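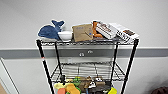

Putting Things Away, and Who Will Do It

Ask people which chore they'd hand over first and you'll hear about dishes or laundry, but the one that really wears a household down is simply putting things back where they go. A whale on its side next to a white bowl, a cardboard box, a couple of packages leaning into each other, and down at the bottom a great heap of toys packed in so tightly you can hardly tell where one ends and the next begins. My own house has a shelf very much like it, and I have been waiting years for somebody to build me a machine that will take it on!

The folks at Backlund, a small firm that has been teaching arms to tidy, were kind enough to let me sit in for an afternoon in March. Their software, Onolell, had been given 200 tidying jobs that month, and it finished 16 of them without a person stepping in. They were pleased with that (it had been 12 the month before), and after a few hours in a folding chair I was pleased for them.

Boxes go well. A box has flat sides and keeps its shape when you squeeze it, and a bowl with a good rim isn't bad either. Plush is another matter, because a stuffed animal sags and folds and hides its neighbor, and when you pull one from a crowded shelf two more like to come along for the ride. Wire shelves bring their own trouble, with all those gaps for a small foot or tail to catch in.

Then there's the question of where things belong. Does the snack live beside the whale? In some homes, yes, it does, and I wouldn't want a machine scolding me over it. Backlund has collected 1310 short recordings of people tidying their own rooms, and I'm told hardly any two families agree on the toys.

So I'm still doing my own shelf, usually after supper, with the radio on.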